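Durner Community Meals: half-year progress report
Grant period from June, report filed 12th December
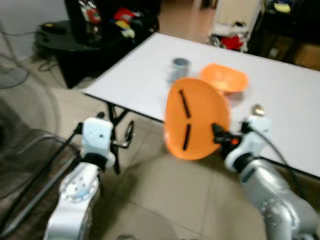

Gray cup and orange bowls, white table.

Sorry for the brevity, the reporting form opened late and the kitchen is full on. Numbers first, then the rest.

Meals. Served 239 people at least once since June. Target for the full year was 200 so we're past it already. Most come from the Medina Street side, fewer than hoped from Dernham. The Dernham bus got cut back in the fall and evening people can't get home after dinner. Talking to the church there about a pickup point. No answer yet.

Regulars. 89 households now on the weekly list. Waiting list closed for now, will reopen when second fridge is in.

Fridge. Delayed twice. Supplier sent the wrong door the first time, then nothing for five weeks. Money is still ring-fenced, not spent on anything else. Would like to carry it over into the next quarter if that's OK with you, please confirm in writing, our bookkeeper needs it.

Cooking classes. Ran 3 courses, six evenings each. Soups and beans, baking on a budget, and one for teens. Teens was the hard one. Good first night, then half of them gone by week three. Basketball clash. Moved it an hour later and got most back. Baking was oversubscribed, could of filled it twice.

Staffing. Part-time cook post filled in the second month. Driver post still open. Covering it between us, not sustainable past the winter. We readvertised at the higher rate you agreed to, two applications so far, interviews after the holidays.

Spend. On track apart from fridge and driver. Food costs up, mainly oil, eggs and rice. Saved some by switching dry goods to Noveven, who deliver on pallets, but we need somewhere to put the pallets. At the moment it's the hallway. Fire inspector was not happy. Shelving quote attached separately, falls under the small equipment line.

Feedback. Sent out 130 survey forms with the food boxes, got back roughly half. Main asks: smaller portions for people living alone, more without pork, labels with reheating times. Labels are done. Pork-free option starts with the new menu. Portions we are still working out, the containers only come in teh one size from our current supplier.

Not done yet: the recipe booklet. Text is drafted, Spanish translation is not. Moving that to spring.

Needed from you: the fridge carry-over, a yes or no on shelving, and the date for the site visit. Mornings are best, before the lunch prep starts. Full budget sheet to follow once the November invoices are in.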